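Workshop notebook, Clunwood Textile Conservation Room
Wednesday, November

Work continued on the Monti coverlet, received from the Plerbridge branch. The cotton ground is sound. The wool embroidery along the lower border is weak, and 2 of the corner motifs have lifted from the backing.

Surface cleaning was completed before noon, using low suction through a screen. No wet treatment will be attempted until the red thread has been tested for bleeding. Spot tests are to be made on the reverse, at 6 points, with deionized water first and the Ekow detergent second. Blotters stay in place for 10 minutes at each point. Results are to be entered on the treatment sheet and initialed.

The silk crepeline ordered for the overlay is a shade too cool against the ground. A second length will be dyed to match. The earlier recipe in the dye book is for a heavier weight and should not be followed as written.

Humidity in the storage room rose overnight and came down after the door seal was pressed back into place. The seal needs replacement - a request has been sent to Plerbridge.
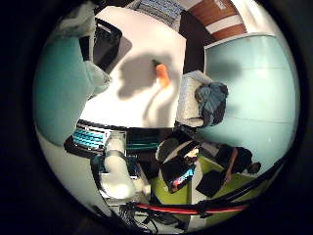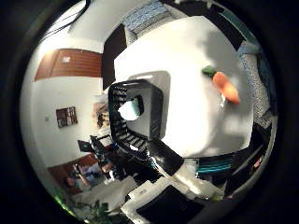 Carrot on the white tabletop, both views.

The insurance value for the coverlet remains at $2,000 pending the new appraisal. The loan form still lacks a signature on the second page, and the coverlet may not leave Clunwood until that is supplied. Next session: spot tests, then pinning of the lifted motifs.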